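I'd been meaning to sit down with Rasha Hakim since January, and when we finally managed it she'd already put the kettle on and cleared me a stool by the window. Rasha looks after the packing benches at Prurkesell's Utville site, and I wanted to hear about the yellow table. Everyone who visits mentions the yellow table!

"It was grey before," she told me. "Everything was grey. You'd put a tray down and lose it." I laughed, but she was quite serious. "Black on yellow, you can see it from the door. I asked for yellow and I got a lot of yellow."

She's fond of the trays too – black, shallow, open at one end like a big scoop, with sides high enough to stop things rolling off. I asked how she likes them set out and got a proper answer.

"In a row, along the back, all facing the same way. Open end to the front. If one's turned round I can't leave it, I have to go over and fix it."
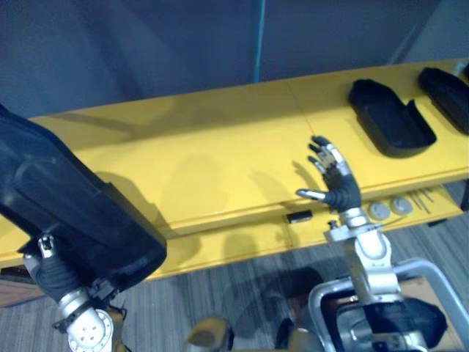 Packing and Benches Team, Utville

We got on to the table itself, which is long and has a ledge running lower down under the front edge. Rasha says the ledge was Jalen Zamora's idea and that she argued against it for weeks (she thought it would fill up with pens and mugs). It did fill up with pens. She's come round to it anyway.

"The top has a seam in it, and I'd have had it in one piece if they'd let me," she said. "You want to slide a tray along and not think about it. But it wouldn't have gone up the stairs."

And the trays, would she change those? She had a long think about that one, and drank most of her tea.

"The shine, maybe. They show every fingerprint. Harriet Sorensen wipes hers down before she goes home and I pretend I do the same."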